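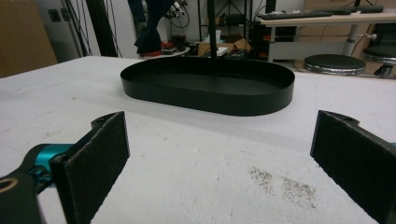
Chapter 5
The Gripper You Hold

What you need before starting: the finger blanks from Chapter 4, the linkage arms, bushings, two spacers, a hex key set, a table you don't mind scuffing. Snacks.

Up to now everything has been parts. Cut this, drill that, label the bag. In this chapter the parts turn into a hand gripper that opens and closes and picks up a piece of cloth without dropping it. Motor comes later (Chapter 7). First we do it by hand, no power at all, and there is a good reason to go in that order. With your own hand on the thing you feel the bad joint right away. A motor will just push through it until something cracks.

The build in these pages is the Pirorico, the second gripper made at the Brerncombe shared workshop. The first was called Korkuneo and it was too heavy. Nataša Janevski drew the linkage for both. Bujar Todorova did most of the assembly and broke most of the parts, and his notes are where the warnings in this chapter come from. If a warning sounds oddly specific, it happened.

5.1 Where to work

Flat table, light colored. Small black screws on a dark bench are gone the second you set them down. Light top, good lamp, a tray with a rim for the hardware. Leave room on both sides for your elbows.

If you share the space, put your name on the tray. At Brerncombe the rule is that anything unlabeled at 9 in the evening goes back in the common bins, and sorting your bushings out of a common bin is a whole evening lost.

At home, a kitchen table is fine. Cover it. Linkage grease does come off, eventualy, but not off everything.

5.2 How the jaws move

Two fingers. Each finger rides on its own linkage arms, and the arms turn on bushings. Pull the handle, both sides come in together. Let go, spring opens them.

The word to learn here is parallel. The finger faces should stay facing each other all the way through the travel. If they tip in at the top, you grip with the tips only. If they tip out, whatever you are holding slides up and away. A little tilt when wide open is ok. Tilt when closed is not.

Most tilt comes from one of these:

a bushing not pressed in all the way
an arm put on backwards (they look the same, they are not the same)
a spacer swapped for the wrong length
screws tightened in the wrong order

Check the arms first. Every time. Bujar had a pair on backwards for most of January and blamed the printer.

Torque: go easy. These are plastic parts. Snug, then a quarter turn, stop. If an arm feels stiff after tightening, back the screw off till it swings on its own weight.

5.3 Finger pads

Bare plastic is slippery. You need a face with some grab to it, and what you pick depends on what you want to pick up. Rubber sheet is good for boxes and cups, bad for cloth because it drags. Felt is kinder to cloth and cheap but it wears and sheds fuzz. Foam feels great for a day or so.

Cut the pad a hair smaller than the finger. Glue, clamp, leave it for 40 minutes, then test with a fingernail at the corners. Corners lift first. If one lifts now it will lift worse later, so peel it and do it over.

Don't glue over the screw holes. You will need them again in Chapter 7 and digging dried glue out of a small hole is miserable.

5.4 First grip test

Start with cloth. Most books start with a block, and a block is too easy, it holds its shape and hides your mistakes. Cloth gets in everywhere. It finds the gap at the base of the fingers, it folds wrong, it tells you if your pads don't meet.

Use an old shirt or a rag, something dark so fuzz and grease show less. Drop it on the table in a heap. Don't arrange it. Come down from above with the jaws open, close slowly, hold.
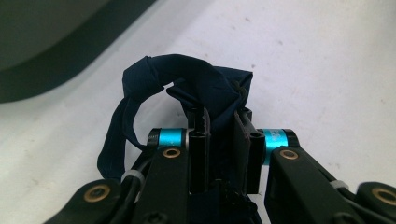 How hard should I squeeze on the first try?
Only as hard as it takes to keep the cloth from slipping when you lift. Start light, add a bit each time, and write down where on the handle travel it first holds.

Do the test 21 times. Sounds like a lot, takes a few minutes. Mark each one held, slipped, or jammed. Jammed means cloth got pulled down between the pads and the linkage and you had to open up and pick it out by hand. More than 2 jams, stop and look at the base of the fingers before going on. Usually the gap is too wide down there, and a scrap of pad material fixes it.

Slips are a different problem. If most of your slips are on the same side, go back to 5.2 and check the arms. If they're all over the place its probably the pads.

5.5 Cables

Even with no motor, run the cables now. Along the outside of the arms, with enough slack for full open. Zip tie loosely, work the jaws end to end, watch for pulling, then tighten. Nataša's habit is to do the ties last thing and trim them the next morning, after she's had a chance to change her mind.

Exercises for this section are at the back. Do the first before you read 5.6, it needs the gripper as it is now with the jaws unadjusted.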